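Re: [cell-keepers] Right arm drifting off the grid, brush cell 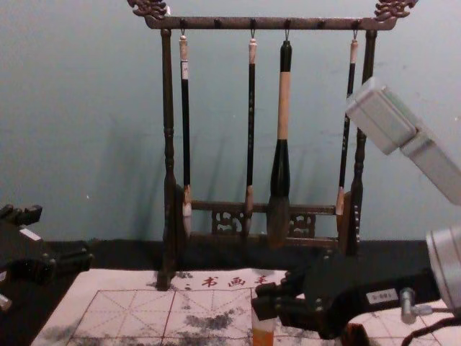

Dristonport, 31st July

Mirsad Zupan wrote:

> Our right arm has started putting its strokes down low and to
> the right of where the squares are. Not by much, and not the
> same amount every run. I have redone the base calibration twice
> and it comes back perfect both times, which I find insulting.
> The left arm is fine. Before I pull the wrist apart, does
> anybody on the list have an order they check things in? We run
> the stock fingers and the practice cloth, same as you, I think.
>
> Also, how often are you all changing cloths? Larov's sheet says
> "as required."

Mirsad,

Leave the wrist alone for now. I pulled ours apart in the spring over the same complaint and spent an afternoon admiring a perfectly healthy bearing. It went back together with one screw left over, which I have since taped inside the cabinet door as a warning to others.

Same cloth here, yes, the one with the red grid with the diagonals and the line of red characters along the top. Same two arms, one each side, with the brush rack standing between them at the back. I attached a picture so you can compare your layout with mine. My order goes like this.

First, the cloth. It moves. Your base calibration will come back perfect because the base hasn't gone anywhere, and neither has the table. Put the right arm at its first taught point over the grid, lower it slowly with no tool, and look at which square you're over. Then do the same with the left. If both arms disagree with the grid by the same amount, go and straighten the cloth and don't tell anyone. If only the right one disagrees, which sounds like your case, read on.

Second, the grip. "Not the same amount every run" makes me think the tool is turning in the fingers. Close on the tool, then try to twist it by hand with the arm held (drive off, please). Ours had a shine worn into the finger faces and you could rotate the thing with two fingers and a bad attitude. I cleaned the faces with alcohol, scuffed them lightly, and bought about 49 more days before I had to swap them. Golob will sell you new pads in a pack far larger than you want.

Third, the cable. Look at where it leaves the gripper on the right arm. Ours curves out and away to the lower right, and it needs to keep doing that through the whole reach. I had it clipped too short once, and at the far end of the travel it tugged the tool sideways just enough to make every long stroke look like it was having second thoughts. Run the program at quarter speed with your eye on the cable and nothing else. If it goes straight at any point, give it more slack and run it again.

Fourth, the finger screws. There are several small ones in those linkages and they work loose one at a time, in no order I've been able to predict. Snug them in two passes with the gripper open, then cycle it and check again. Mark them with paint pen. Mine has 2,922 cycles since the last marking and one screw has already turned, so that's my evening.

Only after all that would I touch the tool offset. If you do, write the old number down on paper. I mean paper. I've now heard from two people who saved the new offset over the old one and then discovered that the problem was the cloth.

One more that caught me out, though it won't be your drift: the rack. Four brushes on little hooks, and they don't hang evenly. The fat one in particular hangs lower than the rest, with its head down past the crosspiece. If your pick heights were taught from the thin ones, teach that one separately. And check how far the right arm's housing comes across the front of the right-hand post on the way down. From where I stand it overlaps the last brush. I added a waypoint further forward, and the run is a little longer and I sleep better. The carved ends on the top bar stick up and out past the bar as well, so leave room for those if you ever come in over the top. They look like dragons or clouds, depending on how the day is going, and I don't want to find out how they glue.

As for cloths: I don't have a good answer. Mine has gray-black blotches across the middle of the grid and speckles over much of the rest, and I keep using it. The arms don't care. The grid lines still have to be readable for the check in step one, so when I can't find the corners of my reference squares any more, I change it. The Fledstead people change theirs every 431 strokes, and have never explained the one.

Send the drift figures once you've done the grip check, both arms, same square. If it turns out to be the bearing after all I'll apologize on the list, and you can have my spare screw.

Your neighbor in ink,
Dristonport cell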